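Home | About | Studies | Vacancies | Contact

Participants wanted: household packaging and ease of opening

Ternard is recruiting adults for a study of how people open and reclose screw-top food and drink packaging at home. The study is run from our Clurnar office and compares closure sizes, thread depths and rim profiles. Results will be used to revise our guidance on opening torque for older users.

Who can take part

Applicants must be 55 or older, live within reach of Clurnar and prepare most of their own meals. People with reduced grip strength or arthritis in the hands are encouraged to apply. Anyone who has had hand or wrist surgery since January is not eligible.

What is involved

Each participant attends 2 sessions and keeps a short written record of packaging opened at home between them. Caps differ in diameter and in the shape of the outer edge, and both are recorded for every trial.
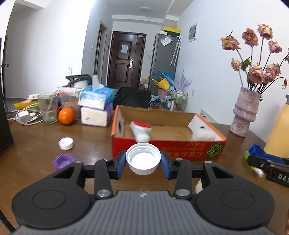 Payment and expenses

Participants receive $250 after the second session. Local bus fares are refunded on presentation of a receipt. Parking is free at the Lebrun Street entrance.

How to apply

Request a screening form from the Clurnar front desk, by mail or in person. Completed forms must arrive by July 21, 2021. We have places for 400 people, and applicants not selected will be placed on a reserve list.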